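Search Trasuvent Wiki
Go

Ristley (software)

Ristley is a planning and control package for two-armed robots, written by Hortensia Agudelo and Yhon Chambi. It reads the head and wrist cameras and picks a grasp for each object on a table.

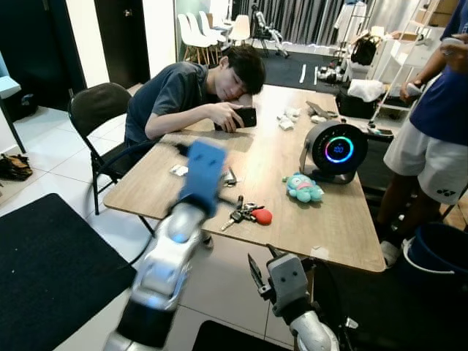
Two arms at a shared table, with keys and a plush toy among the objects.

Perception

Each wrist camera has its own input channel. Views that hold mostly ceiling and lights give the planner no table surface, and it falls back on the head camera. 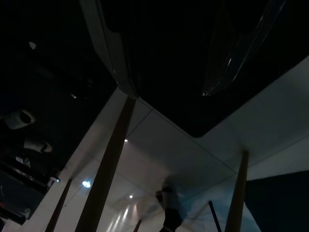 Planning

The planner checks 200 candidate paths per arm and drops any that pass near a person. Someone leaning on the tabletop is treated as a keep-out zone, along with anything in their hands.
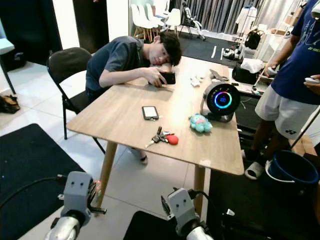 Release history

Version 16 came out in February and added a log viewer.

Category: Robot control software
Contact | Copyright Trasuvent Wiki | Back to top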